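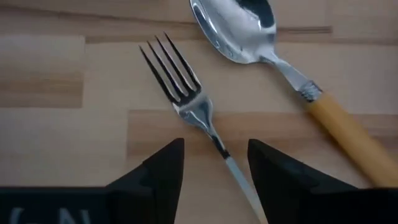 FOR IMMEDIATE RELEASE

21 February 2025

Closalent launches Starnivent flatware – sold by the piece, not just the box

ROWLANDS STORES TO CARRY FULL RANGE FROM AUGUST

Closalent, the tableware company, today announced Starnivent, a new line of everyday forks, spoons and knives with polished metal heads and slim, pale handles. Available now from the Closalent online shop. In Rowlands home stores from August.

The idea is simple. People lose forks. They go to work in a lunch bag, they go out with the trash, they end up at a neighbor's after a cookout. Then it's a whole new set or a drawer full of odds and ends. Every Starnivent piece will be sold singly as well as in sets, at the same price per piece either way.

"We asked customers what was wrong with their silverware drawer and we expected to hear about style," said Akash Thakur, head of product at Closalent. "Mostly we heard about missing teaspoons. One lady had been eating yogurt with a baby spoon for a year. So that's where we started – can you buy just one, and will it match the ones you've already got."

Closalent heard from 1331 households before settling on the shapes. The dinner fork has four long tines, fairly narrow, and a smooth handle in an off-white color the company calls Oat. The tablespoon has a large oval bowl, big enough for soup. Handles are kept plain. No pattern, no logo on the front.

Weight got the most argument. Early samples were too heavy at the handle end and kept sliding off the plate into peoples laps. The final version moves the balance up toward the neck.

"I must have set and cleared the same table 130 times," said Apostolos Stefanou, lead designer. "You put the fork down on bare wood, you pick it up, you do it again. If it's hard to get your fingers under it, it's a bad fork. My kids refused to help after the first weekend."

What's in the range

Dinner fork, salad fork, tablespoon, teaspoon, table knife, plus a serving spoon and serving fork. All dishwasher safe. Closalent recommends taking pieces out once the cycle is done and drying with a soft cloth, as water spots show up on the polished parts. Don't soak the handles overnight. Steel wool will scratch.

Sets come for four people or 12. The larger set ships in a plain cardboard tray that fits most kitchen drawers, so it can be used as a divider till you find something better.

Handles in Oat at launch. A dark gray is planned but has no date yet.

Replacement promise

Closalent will keep the launch shapes and the Oat color in stock for at least ten years. Customers who register a set will get a notice if any piece is about to change. Registration is free and takes a minute or so, no app needed.

Packing and delivery are handled by Tralteo, which has set aside space for single-piece orders at its warehouse. Single pieces go out in a padded envelope. Orders placed by noon ship the same day, except on holdays.

"A teaspoon in an envelope sounds easy," said Thakur. "The first ones came straight out through the corner. We changed the envelope twice. Its fine now."

First production run is around 3000 pieces, with a second run already booked for the Rowlands stores. Rowlands will stock loose pieces in open bins next to the boxed sets, so shoppers can try the weight in the hand before they buy.

Samples for press and for restaurant buyers – on request, while they last. Please say fork, spoon or both, and give a street address, no PO boxes. Loan sets for photo shoots also available, return postage paid.

About Closalent

Closalent makes plates, bowls and flatware for daily use at home. The company sells online and through selected home stores.

Media contact: Closalent press desk, attention Akash Thakur. Interviews with Apostolos Stefanou by arrangement, mornings preferred.

ENDS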